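Grasp Planning and Motion Checking for Mixed Items in a Bin
Project report, robotics software course, August 2022
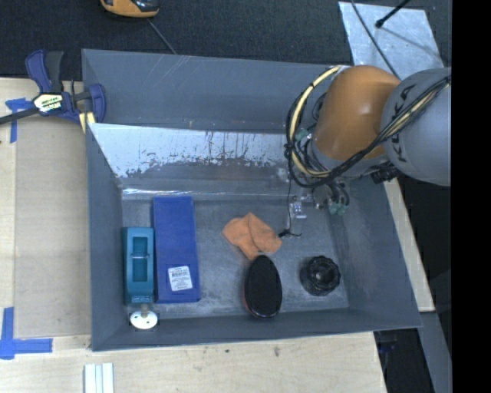
Figure 1. The work cell: grey bin with five items and the KUKA arm over one corner.

1. Background

The goal of our project was to write the software that decides where an arm should grasp an item in a bin, and then checks whether the arm can get there without touching the walls. The hardware was already in place. We did not change the arm, the gripper or the low-level controller.

We worked in a team of two. One of us wrote the perception part and the other wrote the planner and the logging tools. We called the combined program Skurnby. It replaces an older script, Valtitz, that took a clicked point on the screen and moved straight down to it.

2. What the software has to deal with

The items are household things that do not match each other. The set in Figure 1 includes a long blue box, a crumpled orange cloth and a black oval brush. A box has flat faces and is easy to model. A cloth has no fixed shape, so a stored model is no use for it. For that reason we work from the depth image only and do not try to recognize any item by name.

The bin itself gives trouble too. The walls slope, and the far wall has a bright worn band where the surface is scraped. Our first version of the segmentation used color edges and reported parts of that band as an item. We now fit planes to the floor and the four walls at startup and remove every point close to them before grouping what is left.

3. Software structure

Skurnby has four modules that pass messages to each other:

Segmentation. Takes the depth image, removes the bin, and groups the remaining points into clusters. Items that touch are often merged into one cluster. We left this as it is, because the grasp module does not need clean borders between items.

Grasp proposals. Samples points on each cluster and scores them by how flat and how wide the surface is. Narrow clusters get a second pass with the gripper turned 90 degrees.

Motion check. Takes the best proposals and tests the path from the home pose to the grasp. The arm is modeled as a chain of capsules.

Logger. Writes the images, proposals, chosen grasp and joint positions to one folder per attempt. The folder format comes from Tsakiris, the viewer used by the other teams in the course, so we could replay our runs in it without writing our own.

4. Cables in the collision model

We spent more time on this than on anything else. The arm carries a thick bundle of cables that loops out around the last segments, and the standard arm model does not include it. With the standard model the planner was happy to turn the wrist so that the bundle pressed on the bin wall.

We tried two fixes. The first was to make the last capsule much larger. This was safe, but it ruled out most grasps near the walls. The second was to add a separate shape for the cable loop that moves with the wrist, plus a limit on how far the wrist may turn from its home angle. We kept the second one. The loop does not keep the same shape in every pose, so the added shape is still bigger than it needs to be.

5. Testing

In June we ran the planner on 1017 saved depth images, with no arm movement. This was to find crashes and bad timing. The run turned up 11 images where no proposal was returned at all. In most of those the items lay flat against a wall and were removed together with it. Lowering the distance threshold fixed some of them but brought back false clusters on the scraped area - we settled on a value in between.

After that we moved to the real arm at reduced speed, with one person at the stop button.

6. Open problems

Grasps on cloth are scored as if the surface were rigid, and the score says little about whether the grasp will hold. Shiny surfaces leave holes in the depth image, and we only fill small ones. The motion check also treats the bin as fixed. If the bin is shifted, the plane fit has to be run again by hand with the calibration tool, Detatis. A check at the start of each attempt would be easy to add, and the code for it is partly written in the calibration branch.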